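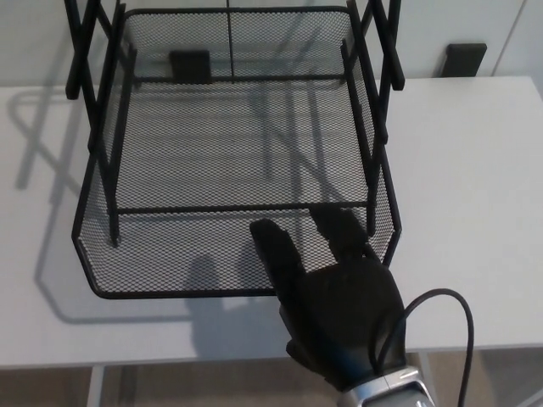

Judite Azevedo wrote in to ask whether the shelter in her town would take the four winter coats in her hall closet, or whether she should just drive them over and see. Please don't just drive them over. Every shelter for newly arrived families has a back room, and that room is full of coats somebody drove over.

Home Guides Housing Giving Contact

3 min read

How to donate to a refugee shelter without becoming its problem

1. Call first. Ask what they need this week, then believe the answer. If they say men's socks and phone credit, they don't secretly want your bread machine.

2. Check sizes. Halero House, the shelter nearest me, once got 481 pairs of shoes in a single February. Most were women's heels. Most of the residents were teenage boys.

3. Wash everything. Empty the pockets too, unless you want a stranger to have your dentist's card.

4. Bag by type and size, and write it on the outside in thick marker. "Misc." is not a size.

5. Keep each bag under 40 pounds. Someone has to get it up the stairs – and the elevator is a rumor.

6. Book a drop-off slot. Halero takes deliveries 14 hours a week, and midnight on the front step isn't one of them.

7. Consider money. It's dull and you can't tie a ribbon on it, but it buys bus passes and it comes in every size.

If they turn something down, say thanks and take it home. The thrift store on Zorkham Street accepts coats until six, heels included.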